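Gralletti Room at Clemel Hall: Frequently Asked Questions

Who do I contact about a booking?
Dolores Pruitt handles all bookings for the Gralletti Room. Call the front office and ask for extension 1742. Messages left before 3 p.m. are returned the same day. For dates in June, call early.

What is included in the rental fee?
Tables, chairs, overhead lighting, use of the projector, and Wi-Fi. Table flowers and drinking glasses can be added when you book. Linens are not included. Most groups don't use them on the white tables, but you may bring your own.

How early can we get in to set up?
The doors open at 7 a.m. If your event starts in the morning and you need more time than that, ask about the evening before. There is a charge for the extra evening, and it depends on what else is booked.

Can the tables be moved?
Yes, but lift them. Dragging marks the floor and loosens the legs. Put them back the way you found them before you leave. A floor plan is taped inside the supply closet door.
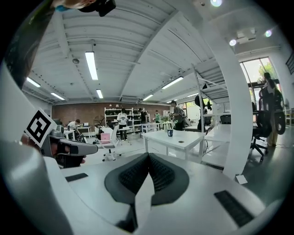
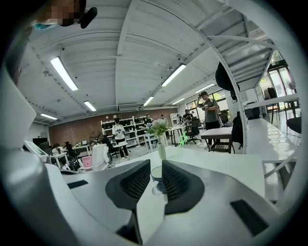 What are the rules for flowers and glassware?
Flowers ordered through us come from Lakden, a shop two blocks away, and are delivered the morning of your event. We ask for small arrangements so that people can see each other across the table. A slim frosted vase with a small bunch of white and pale flowers is the right size. Tall centerpieces need to be cleared with Dolores first — they tip over when tables get bumped. Carry glasses to the tables on the trays provided, and please use coasters under anything hot.

Can we adjust the lights?
The fluorescent fixtures are on one set of switches by the main door and the spotlights are on another. For slides, leave the spotlights off.

Can we hang things on the brick wall?
No nails, hooks, or tape on the brick. Use the freestanding display boards. You can reserve up to 10 of them at no charge.

May we use the items on the white shelves?
Please leave the shelving unit as it is. The lamps and other things on it belong to the building. If you need a lamp for your event, ask the office.

Is food allowed?
Yes. You may bring your own or hire a caterer. Zúñiga Catering already has a key to the service entrance, and other caterers need to sign in at the front desk. There is no stove, so hot food has to arrive hot.

What do we need to clean up?
Wipe the tables with the spray under the sink, rinse the glasses, and take your trash to the bins behind the building. Leave the vases on the tables — the office collects them.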